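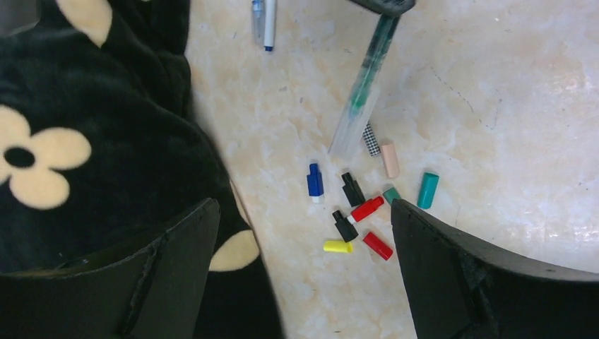

The black fleece with the cream flowers, and some of the marker caps.

Wavy seams on plush fleece - foot pressure or stitch length?

g_ouellet
Making two throws and a zip vest from black plush fleece with a flower print. Every long seam along the stretch direction grows. Edges are even when I pin, and by the end the top layer is ahead of the bottom and the seam ripples like lettuce.

Machine is an Edent 600, mechanical, with a pressure dial on top of the head. Needle is a ballpoint. Thread is Drilis polyester. Stitch is a narrow zigzag, length 2.5. I have tried pinning closer and it made no difference. Short seams across the stretch are fine.

Is this a pressure problem, or do I need a walking foot?

k_khasawneh
Lengthen the stitch first. 2.5 is too short for anything with a pile. Every needle penetration pushes thread into the fabric and forces it sideways, and on a stretchy knit that adds up along the seam. Go to 3.5 and run a test on scrap before you touch the dial.

Tatsuya_S
Disagree on the order. If the top layer comes out ahead or behind, that is feed, and feed means pressure. Stitch length gives you ripple with both layers still matched at the end. She has both symptoms, so both need fixing, but I would do the dial first. Back it off one number at a time until the fabric stops feeding cleanly, then go up one.

k_khasawneh
In my experience the layers shift less with a longer stitch too. Fewer feed cycles per inch.

Tatsuya_S
Fewer cycles, longer travel per cycle. The foot drags over the same length of cloth either way.

josee.g
Which direction is the pile running on each piece? If you cut one panel upside down to save fabric, the two piles face each other and one layer walks. Plush is much worse for this than the flat anti-pill kind. I spent a whole evening on foot pressure once and the cause was one flipped panel.

Test: stroke each piece parallel to the selvage. Smooth one way, rough the other. Mark a small arrow on the back of every piece before you cut the next one.

g_ouellet
Checked. The throws are fine, all pile down. On the vest, one front is flipped. The flowers have no obvious top and bottom, so the print did not warn me. I have enough left to recut.

What do you mark black fleece with? Chalk brushes off before I get to the machine.

oceane_a
Small safety pins, or a strip of paper tape on the wrong side with the arrow drawn on the tape. Take the tape off the same day. I left some on over a weekend and it pulled fluff off with it.

k_khasawneh
A white paint marker inside the seam allowance works. It doesn't wash out, but it's in the allowance so it doesn't matter.

josee.g
It matters if the allowance shows. An unlined vest has visible seams on the inside. Also test for stiffness. The paint marker I used dried hard enough to feel through the cloth.

k_khasawneh
Fair for a vest. I do hats, they're always lined.

g_ouellet
Results. All seams are on scrap, 15 inches long, cut along the stretch, pile matched.

Pressure normal, length 2.5: ripples, top layer longer.
Pressure normal, length 3.5: less ripple, top layer still longer.
Pressure low, length 2.5: layers match, slight ripple.
Pressure low, length 3.5: flat.

So both of you were partly right. Low pressure did more. At the lowest setting the fabric stalled over the cross seams, so I'm one step up from there.

Tatsuya_S
Good table. For the stalls, put a folded scrap behind the foot so it sits level when it climbs the cross seam. Also clean under the needle plate. Plush sheds badly and lint packed between the feed dogs will give you the same stall.

oceane_a
Does anyone have a view on the walking foot part? I have a Fortin 2000 and the generic foot from Kutcombe hits the needle clamp.

josee.g
Check low shank or high shank before anything else. If the shank is right and it still hits, the arm is sitting under the clamp screw when it should be over it.

oceane_a
Arm was under the screw. It clears now.

g_ouellet
Recut the vest front Wednesday and basted the zipper by hand. Side seams are flat. The collar is still nine layers deep at the corner if I follow the pattern - does anyone grade fleece, or do you just swap the inner collar for a woven?

k_khasawneh
Woven cotton inside. Cut it slightly smaller than the fleece so it rolls under.

Tatsuya_S
Grade it. Cotton against the neck is cold, and it won't stretch with the outer.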